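Ticket 732
Subject: Denim jacket, waistband twisted and puckered after laundering
Opened: February 25, 2022
Property: Gorkstead, upstairs bedroom
Handled by: Henrike Rieger
Status: Open, waiting on guest

Reported problem

Guest sent down one denim jacket with the regular wash. It came back with the bottom band rolled under itself and the stitching along the band drawn up. Guest says it lay flat before. She would like it back in wearable shape and does not want it sent out to Crichton again if we can fix it in the house.

Checked first

Care label allows machine wash and a medium iron. No mention of the dryer either way. The Crichton slip says washed with mixed darks, tumble dried, folded. No pressing was ordered, so none was done. There is no charge to dispute.

Asked Crichton by phone whether the jacket went through fastened or open. They don't record that. They suggested the band rolled in the dryer and was then folded while still warm. Plausible, can't confirm.

Measured the band against the guest's other jacket, which is the same make and size. Difference is too small to call shrinkage. I am treating this as a pressing problem until something says otherwise.

Tried so far

Attempt 1. Hung the jacket in the bathroom with the shower running hot, 45 minutes, door shut. Pulled the band straight by hand and let it hang. The body of the jacket dropped out fine. The band rolled back as soon as it came off the hanger.

Attempt 2. Ironed the band from the outside, medium heat, dry. Got a shine mark starting near the side seam and stopped. Wiped it with a damp cloth and the shine went away. Band was flat for a short while, then started to curl at the seam again.

Note for whoever picks this up: the Sekier iron in the upstairs closet runs hotter than its dial. Use the Drulton one from the laundry room. It is slower to heat but the steam button works.

Steps for next attempt

1. Clear the bed and put down a bath towel folded double. The ironing board is too narrow for the whole band and the weight of the jacket hanging off the side pulls it crooked.

2. Lay the jacket out and find the bottom band. Open up the fold all the way along before any heat goes on it. Work from the button tab toward the side seam. Check the collar and the front edges too, they tend to end up underneath.

The band has a dark crease running under it where it is folded over, and the pale stitching along the edge is slightly puckered. The corner needs opening out as well, the cloth is doubled back there. The metal button on the tab sits next to the buttonhole; leave it undone while you work.
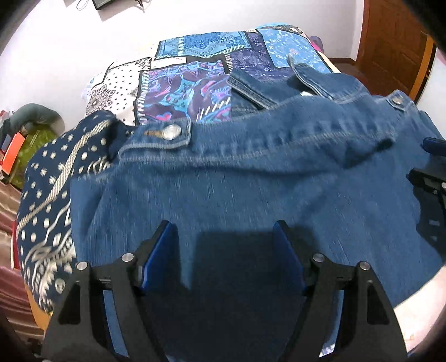 3. Turn the band inside out and dampen it with a spray bottle. Damp all the way through, no drips.

4. Put a cotton dish towel over it and press with steam. Lift and set down, don't slide. Keep the iron off the buttons.

5. While it is still warm, pull the band lengthwise between both hands to take up the puckering. Go easy near the tabs. The thread there is the same weight as the rest and I would not want to pop it.

6. Leave it flat on the towel until it is cold. Weigh the band down with two of the big books from the landing. Do not hang it the same day.

If this doesn't hold

Second choice is the tailor. The band stitching could be let out and run again with a longer stitch. I have not asked for a price. Guest has to agree before anything gets unpicked.

Please do not rewash. It will only put the fold back in.

Waiting on

Guest to confirm she can do without the jacket overnight. Also asked her if she normally buttons the side tabs or leaves them loose, so it goes back the way she had it. No answer on either yet.

H. Rieger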